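How to Move Your Saved Mail Folders to a New Computer
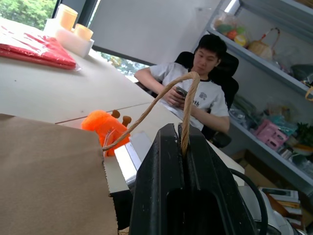
Paper bag, with an orange plush toy on the tabletop behind it.

Most desktop mail programs keep your messages in one large file per account. If you copy that file correctly, your folders, flags and read marks all come across. These steps were written for Rowbotham Mail version 8, but version 7 is nearly the same.

Before you start

Check how big the mail file is. Open Settings, then Accounts, then Storage. Mine was 558 MB, so a small USB stick was enough. The new computer needs at least twice that much free space, as the program makes a second copy during import.

Step 1. Compact the folders

Click File, then Compact All. This removes deleted messages that are still taking up room. My file went down to 297 MB. It can take up to 4 minutes on an older drive, and the window may stop responding while it works. Leave it alone.

Step 2. Close the program completely

Look in the system tray and quit it from there too. A mail file copied while it is open will often show as damaged on the other end.

Step 3. Copy the profile folder

Open your user folder and find the one named Rowbotham. Copy the whole thing to the USB stick — the index files in it are needed as well as the mail file.

Step 4. Import on the new computer

Install the program but do not set up an account yet. At the welcome screen choose Use Existing Profile and point it to the copied folder. Type your password when asked. Passwords are not stored in the profile.

If folders show up empty

Right-click the folder and choose Rebuild Index. If that fails, delete the files ending in .idx and start the program again.

Filters made with the Josar add-on have to be exported separately, from the add-on's own menu. Keep the old computer as it is for a week or so until you have checked your sent mail.

Posted by Jericho Evangelista, Tue 21 December
Filed under: Email, Backup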